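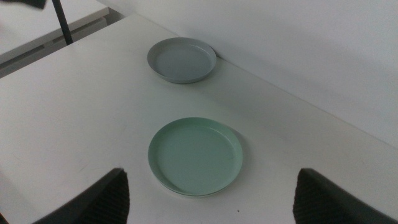
About Plornau

Plornau is a small tableware company. We make and sell shallow plates and dishes for everyday meals, and we hire them out to cafés, schools and village halls. We have been at the same address since the company started, on the first floor above the Šindelář bakery. The entrance is at the side, past the bins.

How we started

Miroslava Vlček and Kazimír Kuruc set up the company after nine years of working together in a canteen. They wanted a plate with a raised rim that would keep gravy in and was easy to pick up from a flat table. The shops had plenty of deep bowls and plenty of flat dinner plates, but not much between the two. Their first order was for 100 plates, for a lunch club. The club still has most of them and sends us the odd photo at Christmas.

What we make

There are two ranges. Clotus is the everyday one, and comes in plain colours with no pattern. Pale green and the greys sell best. We tried a dark red and dropped it after one season. Akanetti is a heavier range for cafés and is sold by the box only.

Colours can be mixed within an order at no extra charge. If you are replacing a few pieces from an older set, please send us one of the old ones first, as the greys have changed a little over the years.

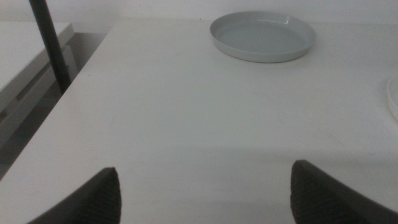 Vendula Zeman

I look after the table where we check returns and lay out samples. We keep it white and fairly bare so that a change of shade is easy to see. A pale dish on a white top is the hardest to judge, and I usually look at those in the morning before the lamps are on.

Each plate that comes back from hire is looked at on both faces and round the rim. Light scuffs from cutlery are normal and we don't charge for them. Chips are a different matter, and a chipped plate is taken out of hire the same day. Last year we checked 1,123 plates and dishes in the month of May alone, which is when the fêtes begin.

Visitors are welcome to come and handle the samples. Please ring first, as there is only room for one group at a time.

Who works here

Miroslava Vlček: design and colours
Kazimír Kuruc: orders and hire
Kamil Šimek: packing and deliveries
Silvia Havlíček: accounts
Vendula Zeman: samples and returns

Deliveries go out on Tuesdays and Fridays. Collection from the side entrance is free, and there is a trolley at the bottom of the stairs.

Page last updated Mar 9, 2023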